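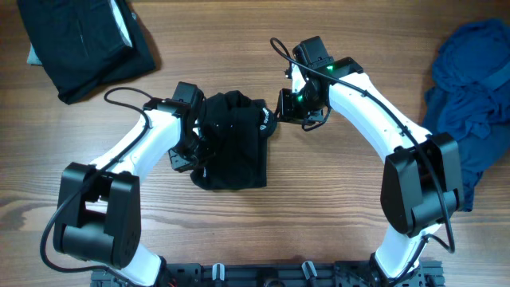
26th January

Stakdale ledger, job 2476. Third session.

Text block came out of the press this morning. Spine is straight and the swelling has gone down more than I expected after the resewing. I had left it between boards with moderate pressure, no more than a hand tight turn past contact, and that was enough. The last few sections near the back still fan a little at the head. They were the ones with the old water stain and the paper there has never gone back to the thickness of the rest. I am not going to press it harder to make it match.

Spine lining. First lining is the Japanese tissue with wheat starch paste, put on before the session ended last time. Ran a bone folder over it today and it is down everywhere except a blister between the second and third tapes. Slit it lengthwise with a scalpel, worked a little thin paste under with the small brush, pressed it down through silicone paper. Looked fine after lunch.

Paste notes. The batch in the fridge smelled off so I threw it out and made new. One part starch to five parts water, soaked overnight, cooked slowly in the double pan and stirred the whole time. It went translucent quickly, then thick, and I kept it on the heat for another 20 minutes after that. Senthil thinks I cook it too long. His paste is softer and wetter and he strains it once. I strain mine twice through the horsehair sieve and it comes out the way I like it for tissue. For leather his may be better. We agreed to do the turn-ins with his and see.

Made up two strengths from the one batch:
Thick, straight from the sieve, for leather
Thin, let down to the consistency of milk, for tissue and for the blister above
Both are in lidded jars on the second shelf of the fridge. Please don't use the thick one for repairs, it takes ages to get it back to that state.

Mevard adhesive. Digby asked whether we could use the Mevard PVA on the second lining to save time. I did a test on scrap. Two strips of the same linen on offcuts of the ledger board, one with Mevard straight from the tub, one with a mix of Mevard and thin paste, half and half. The straight one grabbed in a couple of minutes and would not slide at all after that. The mix gave me long enough to square the cloth up. Peeled both after four hours. The straight one took the face off the board. The mix let go cleanly with a damp swab and some patience. So it is the mix for the second lining if we use it at all, and nothing but paste touches the paper. I have written this on the job card as well.

Sewing thread. For the record, I resewed on linen tapes with the 18/3 thread, waxed. The original was a thinner thread and had cut through the folds in most of the middle sections. The folds were guarded with tissue before sewing. If anyone is wondering why the spine is fatter than in the intake notes, it is the guards.

Boards. Cut the new boards from 80 oz millboard lined on the inside with one sheet of handmade. The old boards can't be reused. The front one has split into layers at the corner and the back one is bowed toward the text block so badly that the clasp never met. I have kept both, wrapped and labeled, and they go back to Stakdale in the same box as the book. Squares are set at an eighth all round. The original was a bit over that at the tail but I think it was uneven from the start.

Lined boards are drying under weight. They pulled in toward the lining slightly, which is the direction I want, and should flatten some when the leather goes on the other side.

Leather. The Chaudhry calf arrived. Color is a good match for the old spine where it was covered by the label and hadn't faded, less so for the sides. The skin is fairly even, with one vein running up from the belly that I can keep out of the cut. Thickness came up at more than I want for the joints, so it needs paring down. Started on the spine piece with the English knife and did the head and tail turn-ins. Slow going. The knife was dragging by the end of the first edge and I stopped to strop it.

Sharpening. I took the knife back to the 3000 stone, then the strop with green compound. I had been going straight to the strop for the last few jobs and there was a visible round on the edge. It needs the stone every session when paring calf. Also the stone itself is dished in the middle and I flattened it on wet and dry paper stuck to the glass plate. Digby, if you borrow it, use the whole length please.

Took a few long passes with the spokeshave along the joint lines. Set very fine. The shavings were coming off like dust at first, then in soft curls once the leather warmed up under the hand. Check thickness by folding the piece and running a finger along the fold – I found a high spot near the tail that I couldn't see at all lying flat.

Endbands. Still undecided. The remains at the head are plain linen thread over a rolled core, no color left that I can be sure of. There is a trace of blue at one tie-down but it might be ink from the first page, which has blotted through in several places. My preference is natural thread, sewn, with tie-downs every third section. Senthil wants the blue. He has a point that there is blue on the label border. I will ask Stakdale before doing either.

Old label. Lifted it with a thin poultice of methyl cellulose left on for 33 minutes, checked at intervals. It came away whole apart from the lower left corner, which was already loose and is in the envelope. Backed on tissue and under light weight now. The gold is worn but most of the lettering can be read. It goes back on the new spine in a shallow recess so the edges don't catch.

Grurnitness board shear. Blade is nicking the cut about a hand's width from the near end. I cut the boards on the far side of that and they are clean. It wants the blade taking off and grinding, and the clamp foot is also leaving a mark on soft board. I put a strip of card under the foot for now. Sheared waste is in the bin by the door, the good millboard offcuts are in the rack and are big enough for quarter bindings.

Hours. Longer than quoted on sewing, shorter than quoted on cleaning. It should come out close to even. The paring will decide it.

Still to do
Finish paring the spine and joints
Second lining, linen, Mevard and paste mix
Write to Stakdale about the endbands, send a picture of the blue trace
Lace on boards
Cut corner pieces from the rest of the calf, avoiding the vein
Order more starch, we have enough for two batches
Blade off the shear, ask Digby who did the grinding in September

Senthil will turn the boards this evening and change the blotters. Weight goes back on straight after.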